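# Lokano kitchen sim - the grip fault, March

Quick page before I lose the thread. We had a bad run on the two-arm kitchen setup in sim and I want it written down while Yogesh and I still agree on what happened. Short version - gripper reported CLOSED when it wasnt, planner believed it, arm carried on like it had hold of something. Logged at step 2,535. The run didn't stop until 3,384, when Pramila Bhardwaj killed it by hand.

Nothing got damaged, it's sim. But the same state machine ships to the Molton cell and that one has people walking past it. So it goes in the safety folder.

Stills below. Not sorted by time, don't read a sequence into them.
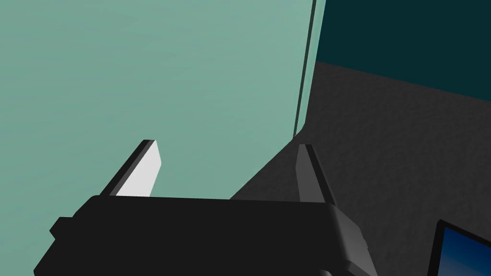

Fingers wide apart, nothing between them. Green panel right in front.
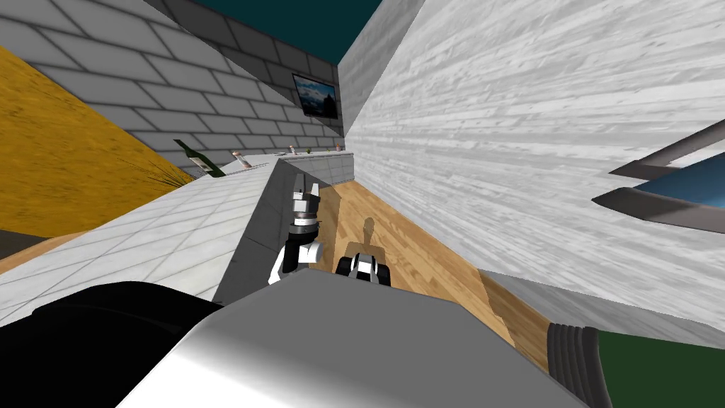
Both grippers out by the tiled counter, left one near the front edge. Bottle and jar further back.

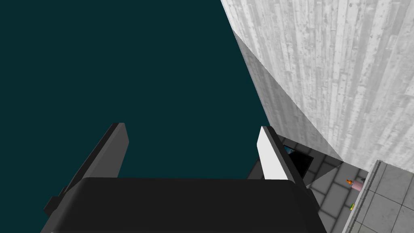 Gripper view again. Big gap between the fingers, small stuff on the floor tiles past it.

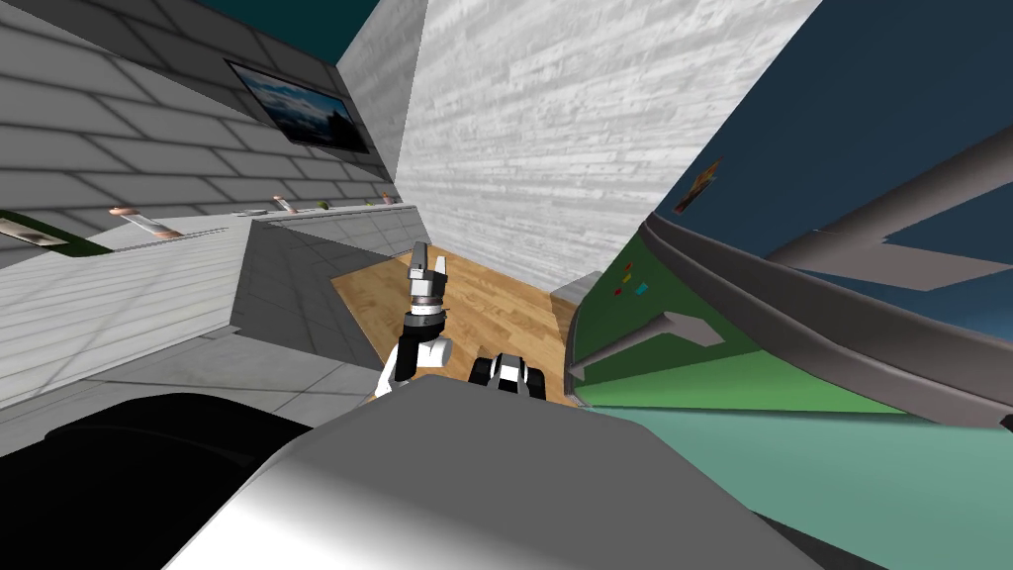 One arm reaching up, fingers open. Long white counter on the left with the small objects on it.

The fault itself is dull. The Stornesix driver sends a close command and starts a timer. If no width reading comes back in 100 ms it fills in the last *commanded* value and carries on. So a late packet looks exactly like a good grasp. Baltazar Magaña found it in the driver, one line, been there since the Ocampo demo. We all reviewed that file. Me too. Anyone going through the stills: the last one is the easiest place to see what open fingers look like from behind the arm, and in the two close gripper views the gap is plain as well. I've asked for the finger gap to be drawn on the operator screen next to the status flag, so whoever is on shift can compare the two without digging in the log.

Second problem, and the one I like less. The watchdog only looks at joint speed and force. Both stayed normal the whole way. An arm moving with nothing in its hand is a very calm arm, so no alarm. Trilok Sisodia wants a separate grasp check on its own thread and I'm with him. Yogesh thinks it'll throw false trips on thin objects. Maybe. I'd take the trips.

What's changed so far:

- missing width reading is now a fault, stops both arms
- no more filling in commanded values, anywhere
- CLOSED needs 4 readings in a row that agree
- stop button in the sim viewer moved out of the submenu (Pramila lost time hunting for it)

Still open:

- rerun with delayed packets on the left arm, then the right, then both
- somebody needs to check the old Ocampo logs for the same patern
- Molton cell stays on the old release with carrying moves locked out until Rongrong Shen signs off

If you've got a branch with your own copy of the driver - pull the fix today, don't wait for the merge. Raw log is in the Lokano folder under grip-fault. Questions to me or Baltazar, he knows the timer code better than I do.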